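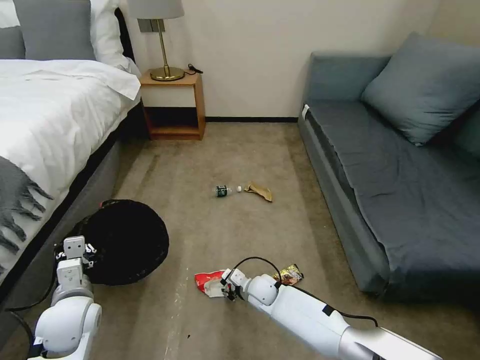

Wunach bedside table – open shelf

The Wunach is a cube-form bedside table for guest rooms, serviced apartments and spare rooms where the gap between the bed and the next piece of furniture is narrow. It is supplied in a light wood finish with one open shelf below the top. There is no drawer and no door.

Placement

Set the table against the wall at the head of the bed, with the open side facing the room. The top takes a lamp with a round base and leaves space beside it for a phone or a glass. Lamp cords can run across the top to a wall outlet behind. The table has no cable cut-out – order the Kandasamy cord clip (pack of 3) if the cord needs to be fixed to the rear edge.

On carpet, fit the wide glides. On hard floors, use the felt pads in the hardware bag. Where the wall has a deep baseboard, allow for a small gap at the back.

Specifications

Assembly: supplied assembled
Shelf: fixed, open front
Maximum load, top: 14 kg
Carton: single, recyclable
Minimum order: none
Colour: light wood

Care

Dust with a dry cloth. Wipe spills promptly and do not use abrasive pads or solvent cleaners. Vacuum around the base with the brush head to avoid marking the lower edges. Lift the table to move it; dragging it on carpet can loosen the glides.

Goes with

Drornurden upholstered bed base, dark grey
Anance daybed sofa, slate blue
Lamps, throws and cushions are not included with any item on this page.

Supply

Stock orders ship from the warehouse once payment has cleared. Project orders of more than 100 units are made to schedule, with a lead time of 90 days from signed drawings. Finish samples are available on request and are charged at cost, credited against the first order.

Page revised Thursday, February 21, 2019. Replacement glides are listed under Parts.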